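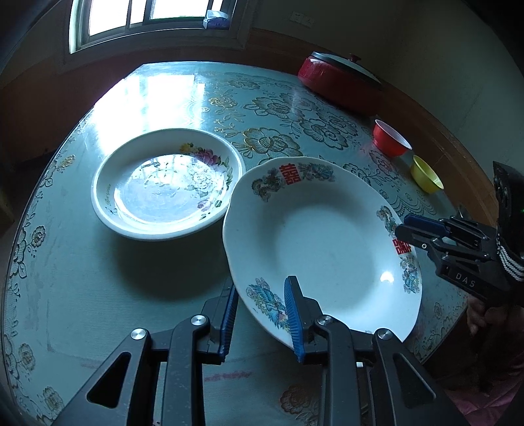 Home Forums Kitchen & Table New Posts Search Log in

Using the good dishes every day, yes or no?

lotte_vdb
Good evening to all. My husband and I have been in our house near Tellasbridge for three years now, and we still eat from the cheap plates we bought in the first week. The nice porcelain stays in the cabinet and comes out when there are guests, so maybe four times in the year. In June I would like to change this. I want to give away the cheap plates and eat from the good ones, also on an ordinary Thursday with only soup and bread.

My husband says that in one year we will have half of them. My mother agrees with him, and this does not happen often. How do you do it in your homes? I am interested also in how you store them, because ours are in a high stack and the one I need is always at the bottom.

Lotte Vandenberghe

parsnip44
Yes. Do it. We switched when the kids left and I only wish we had done it earlier. We lost two side plates and one cup in the first year, all three my own fault, and I was sad for ten minutes each time.

hallway_clock
I will be the one who says no. My grandmother's set is not replaceable. The factory closed before I was born. I look at Howells in Brinstead every time I am in the city (they have a back room with old tableware) and in all these years I have found one saucer, and it had a crack. If your set can be bought again, then use it. If it cannot, keep it for holidays. I don't think this is snobbish, it is only arithmetic.

parsnip44
But who are you keeping it for? My daughter has already told me she does not want mine.

hallway_clock
For me. I like to open the cabinet and see it complete.

lotte_vdb
Thank you both. To answer the question of hallway_clock: it is mixed. The white ones with the double happiness and the phoenix came as a wedding present, and I believe similar ones can be found without much trouble. The blue set is from my aunt and I have never seen another piece. Perhaps I was asking about two different things without noticing it.

quietoven
Please think about the dishwasher before you decide. Colored decoration that was put on top of the glaze can fade, and gold can go quite fast. Run your finger over the pattern. If you can feel an edge, I would wash that piece by hand. I destroyed the gold line on six dessert plates in one winter with the hot program. And never the microwave for anything with metal in the decoration.

tomas.k
I must disagree a little with quietoven. Ours have colored flowers on the rim and they go in the dishwasher every evening, on the cool program with less detergent. After five years I see no difference. I did put one plate aside unused so I could compare, and my wife thinks this is very funny.

quietoven
Then you have good plates, tomas.k. I would still test with one before putting in the whole set.

lotte_vdb
I have felt the rim of mine now. On the flowers I think there is a small edge, but I am not certain. I will wash these by hand for the moment. There are only two of us, it is not a large work.

parsnip44
For the stacking: a piece of felt or a paper towel between each plate, and not more than six in one pile. I bought a wire shelf riser so that the bowls stand above the flat plates. It cost very little and I stopped lifting everything.

hallway_clock
With this I fully agree. Most of the chips I have seen came from the cabinet and not from the table.

lotte_vdb
It is decided for now. The wedding plates go to the kitchen and my aunt's blue ones stay where they are. My husband has asked for permission to keep one cheap plate for his toast, and I have said yes. Does anybody know if the felt must be cut round, or can it be a square?

parsnip44
Square is fine. Mine are old napkins.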